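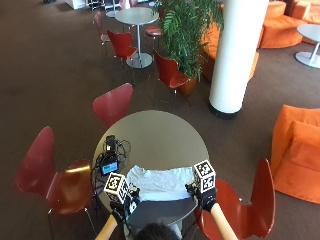
4.2 Folding on a round surface

Most published folding instructions assume a rectangular work surface. The long edge of the table serves as a reference line: the hem is laid parallel to it, the side seams are laid at right angles to it, and errors of alignment show up at once. A round table offers no such line. The present section reports how garments and bulky textiles were squared, folded and stacked at the round tables in the Brorkia building, where the same tables are also used for eating and paperwork and the chairs are normally left in place.

The material consists of 657 folds made by 33 participants. A fold is defined as one complete sequence, from the moment the item is put down to the moment it is released in its final form. Of these, 200 were made seated and the remainder standing. Participants were given no folding method and were not told what size the finished item should be. Items were supplied clean and unsorted, and each participant took them in any order.

4.2.1 Flattening

Flattening a T-shirt took longer than folding it in nearly every sequence. The seated position limits reach, and the far part of the shirt is the part most often left crumpled. When the shirt lies across the table with its lower corners toward the person, the hands can hold or stretch the near corners with the forearms resting at an easy angle, but smoothing the opposite edge requires either leaning forward or turning the garment. Participants who turned the garment did so in two quarter turns, with a short pull after each. Participants who leaned forward tended to drag the near edge out of line with the forearm and then had to correct it.

The choice between the two strategies was stable within a person and did not depend on fabric weight. It did depend on posture. Turning was common in seated folds and rare in standing ones. We attribute this to reach alone, although the height of the seat relative to the tabletop was not varied and may contribute.

Sleeves were dealt with last in the flattening phase. On light jersey the sleeve usually came flat with one outward pull at the cuff. Where the sleeve had doubled under the body, the fault was often not noticed until the first fold had been made, and in some sequences it was left uncorrected.

4.2.2 Squaring without a straight edge

In place of the table edge, three references were used. The first was the garment itself, with one side seam brought over to lie on the other. The second was the body of the person folding, the hem being held parallel to the chest. The third was a previously folded item, left on the table and used as a template for the next. The third reference gave the most even stacks, but it occupies part of a small surface. It was abandoned when other belongings already took up one side of the table.

Error was measured as the largest distance between two edges intended to meet. Body-referenced folds drifted in a consistent direction, toward the dominant hand. Seam-referenced folds showed no preferred direction. A second measurement made after stacking was discarded, as the lower items in the stack had spread under load and could not be compared with the upper ones.

The curved edge had one effect that we did not anticipate. Several participants allowed the hem to follow the curve during flattening, so that the center of the hem lay closer to the body than its ends. The resulting package was wider at one end. The same participants folded squarely at the rectangular bench in the Tandwood room, reported in Section 4.1.

4.2.3 Bulky items

Thick, soft items were treated differently. Few were folded flat. The common form was a loose roll, begun at the near side and compressed with the forearms, or a fold in half whose free edge was then rolled under. In 37 sequences the item was opened out again and restarted, and all of these restarts occurred before the second fold. Surface texture appeared to matter less than filling: a dimpled or woven face grips itself and holds a roll for a short time, but a well-filled item reopens when the hands are withdrawn unless its own weight lies on the loose end.

Bulk also hides the working edge. With a standing fold the person looks down over the top of the item and sees the roll, but not what lies beneath it. Squaring is then done by touch, and the error measure used in 4.2.2 is of limited use. We report only whether the final form held its shape on release.

Figure 6. White, puffy item with a rolled fold across its lower half. A fine dimpled or woven pattern is visible on the fold.

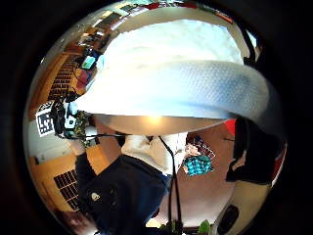 One participant remarked that rolling was quicker than folding but made the cupboard harder to use, as the rolls had to be pulled out from the bottom and the ones above came down with them. Another objected to the term "finished form" and held that a thick item is only finished when something has been placed on top of it. Both remarks agree with the storage trials at Chamoun, in which rolled items were moved more often than flat ones between April and the end of the study.

4.2.4 Limitations

All tables were of one diameter. The friction of the tabletop was not measured. Participants were also free to push the chairs back, and the extent to which they did so was not recorded in a form that allows comparison. The Trultanis fabric set contains few items with buttons or stiff collars, so nothing in this section should be applied to dress shirts.

Last updated: Sep 25, 2019

Reader comments (3)

Guest: Was the direction of drift reversed in left-handed participants? The text says dominant hand, but the split is not given anywhere I can find.

Reply from the authors: It was reversed. The group was small and the split is in the supplementary table, second tab.

Guest: Section 4.2.2 matches what I see at home. I fold against my own stomach and everything comes out slanted to the right. Would have liked to see fitted sheets.

Contact | Copyright Tandwood Textile Handling Papers | Back to top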